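[Fornadthorpe-tables] Re: Dark mat on a white table?
From: Mahlet Endale
Date: 12/17/25

Dear Kiran, dear all,

Thank you for such a nice long question, Kiran, and welcome to the list (I think you joined in March, so this welcome is shamefully overdue). I've been meaning to write about table coverings for ages, and you've given me the push. I'll put your message in pieces below and answer as I go, and I apologize in advance, because I know I ramble once I get onto this subject.
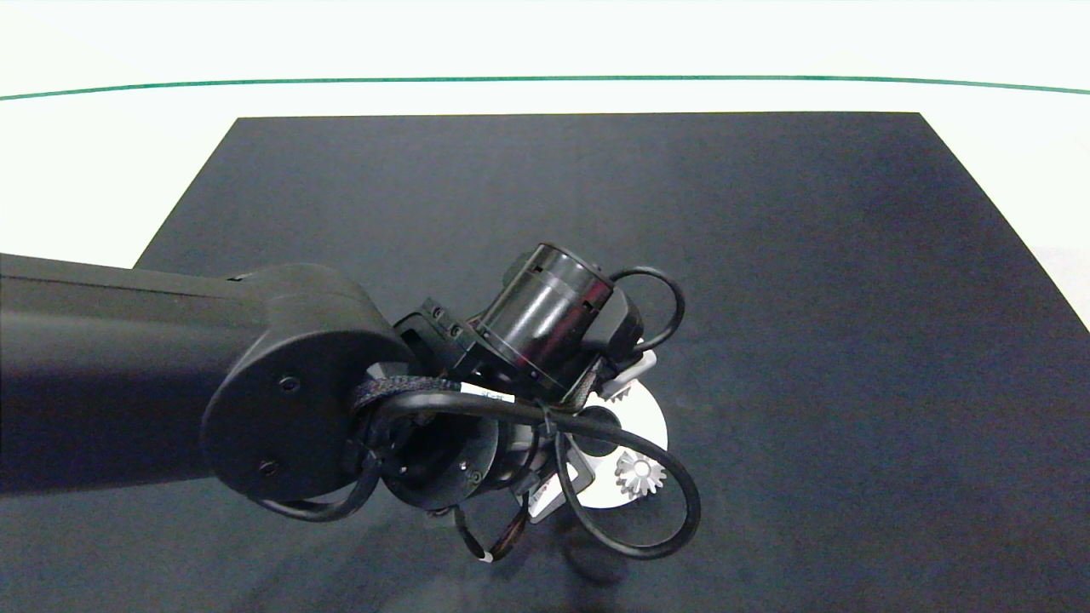
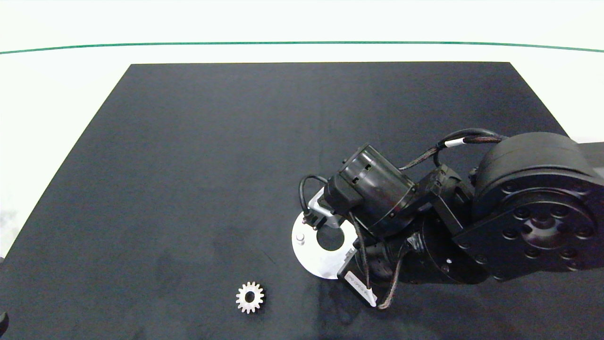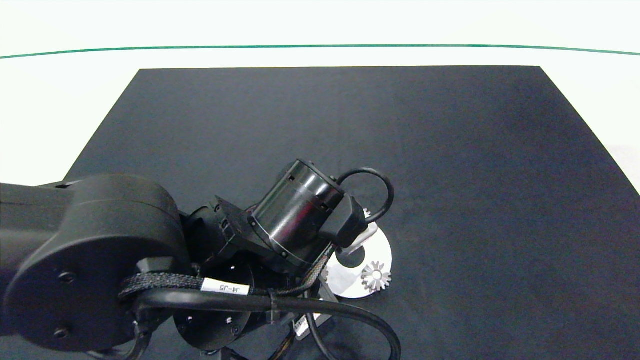 A big dark mat over most of a white tabletop.

Kiran Bisht wrote:

> We have a plain white table at home that I've taken over for bead
> work and a bit of mending. I like it very much until the lamp is on,
> and then by the end of an evening my eyes are sore. My aunt says to
> put something dark over the whole thing. Is that really any better,
> or will I just lose all my black thread?

Your aunt is quite right, and you will also lose all your black thread! Both things are true and I've made my peace with it. I worked on a bare white top for years and thought my eyes were simply getting older, which I suppose they were, but a good part of the trouble was the lamp bouncing straight back up at me. The first evening with a dark mat down, I worked right through a sleeve lining and only stopped when I got hungry.

As for black thread, navy buttons and dark needles, I keep a white dinner plate beside me and put them on that. Adanech Degefa uses a folded pillowcase for the same purpose, and hers has the advantage that a needle doesn't roll off it. If most of what you do is dark on dark, a medium gray might suit you better than charcoal. For beads, though, I would go dark every time. Pale and clear beads show up beautifully, and the red ones look twice as red.

> How big should it be? The ones in the shop at Garedau go from
> placemat size up to something enormous. The table isn't huge, but I
> don't want to buy the big one and find it hangs over.

Big, but please leave yourself a border. I can't say this warmly enough. When I first bought one I had the idea that it should reach every edge, so I got it slightly too long and told myself it would be fine, and for a whole winter I caught it with my forearm every time I sat down, and up would come the front edge with everything on it. Once it was a full tin of seed beads. I'm still finding them.

A strip of bare white along the back is useful for its own sake. Scissors, cup, phone and pattern sheet can all live there without creeping into the working part. I've gotten so used to having it that when I sit at someone else's table I reach for the strip and put my scissors down on thin air.

My own mat is 30 inches front to back, and that suits my reach, but I'm tall, and Bontu Ayele finds hers plenty at a good deal less. Cut a piece of wrapping paper to the size you're thinking of and leave it on the table for a couple of days. You'll know. It costs nothing, and the shop at Garedau isn't kind about returns, as I have learned.

> Do they slide? Ours has a very smooth top.

They can. It depends more on what's under the mat than on the mat, in my experience. A smooth top with a little dust or lint on it is as good as a skating rink, so wipe the table and let it dry all the way before you lay the mat down. I did it damp once, in a hurry, and had a cloudy patch underneath that took a lot of rubbing to shift. If it still wanders after that, 2 strips of the rubbery stuff people line drawers with, one near each end, will hold it. Don't tape it. Yolotzin Esquivel taped hers and had a very bad afternoon with a hair dryer and a butter knife.

Let a new one rest before you judge it, too. They come rolled, and the corners want to stay rolled. I put mine face down under the dictionary and the Alemneh cookbook for a night, and by breakfast it had given up. Store it flat afterward if you possibly can. Behind a wardrobe is fine, standing up, as long as nothing leans on it.

> And do they stay looking nice? Everything dark in this house shows
> every mark, and I have two children and a cat.

Now here I have to disappoint you, because a dark mat shows everything. Chalk, flour, hand cream, the dust from a pencil sharpener, the place where you always rest your left wrist. You get pale smudges and little scuffs, and you wipe them, and some go and some stay. I used to fret about it. These days I go over mine with a barely damp cloth when I finish for the evening, always in one direction so I don't push the fluff around in circles, and then I leave it alone. For the cat I'm sorry to say I have only a lint roller to offer. Ours likes to sleep on the mat, I think because it's less cold than the table, and I've stopped arguing.

Please don't use the spray meant for kitchen counters. It left a shine on my old one in one big swoosh, and the lamp found that shine every single night. A drop of dish soap in a bowl of warm water is enough, then plain water, then a dry towel. Try it on a corner first, as they're not all made of the same thing and I don't know which one you'll end up with.

The one I have at the moment is from Avska, and I'm fond of it, but I wouldn't tell anyone to go out of their way for it. Adanech's is an offcut from a roll her brother had in his garage and it does the job every bit as well. I would look at the surface and not the label. Tilt it under the shop lights – if you see a bright streak come back at you, put it down and try the next one.

One more small thing about the lamp, as you mentioned it. Move it to the side opposite your working hand and bring it lower than you think it should be. With the mat down you may want a slightly brighter bulb than you had before, as the table won't be helping any more. I went up to a 100-watt equivalent and then came back down, so experiment a bit before you buy a box of them.

Do write and tell us what you chose, and how the wrapping paper test went. Bontu, if you're reading, I still have your pinking shears and I'll bring them next time I'm over your way.

With love to everyone,
Mahlet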